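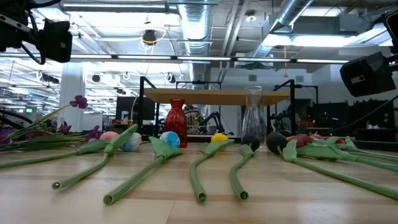 Cheaper than a weekly bunch and no water to change, was how one Arkcombe shopkeeper put it after trying the new stems for a month. Garnik agrees.

ARKCOMBE, Oct 16, 2018 - Garnik today adds artificial tulips to its Sarau line of table flowers. Bendable green stems, one curled leaf each, round heads. Pink, yellow, dark red, white with blue, charcoal. Purple flowers with long narrow leaves also availble, sold separately.

Stems go in any upright vase. Bend first, then arrange. Wipe with dry cloth only.

First run is 2,320 stems, packed in boxes of 60. Moncrieff stores get them first, 26 locations, over 500 stems held back for for mail orders. Next colors due in May.

Samples on request. Trade price list from the Garnik sales desk, Arkcombe.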